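Visit notes - Dreltcombe gripper lab, 13/05/2024

Regula Tanner and I went to Dreltcombe to see how they choose between two-finger grippers before buying any. Vendula Sýkora met us at the door and took us straight to the test benches.

The first bench had two parallel grippers on the same arm model, one from Pintér and one from Notar. Each picks a part from a tray, lifts it, and sets it down in a fixture. The log for the Pintér unit stood at 1,264 cycles with 11 drops. The Notar had only been running since that morning, at 235 cycles and 2 drops, so Vendula did not want to compare them yet.

We tried both by hand control. The Pintér closes faster. The Notar is easier to stop partway, and I liked it better on thin parts. Regula preferred the Pintér and did not change her mind.

After lunch Romain Pons showed us the simulation side. They run two-arm setups there first, mostly to check reach and camera placement - the room models are borrowed from an older project and can be swapped out.

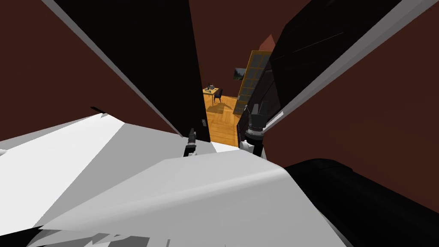 How long does it take to change a gripper on the real arm? Twenty minutes with the quick-change plate, and most of a morning without it, as the wrist has to be calibrated again.

We left with the test sheets and a price list. Romain will send the Notar log when it reaches the same number of cycles, and Regula is asking Tuvport for a loan unit in September.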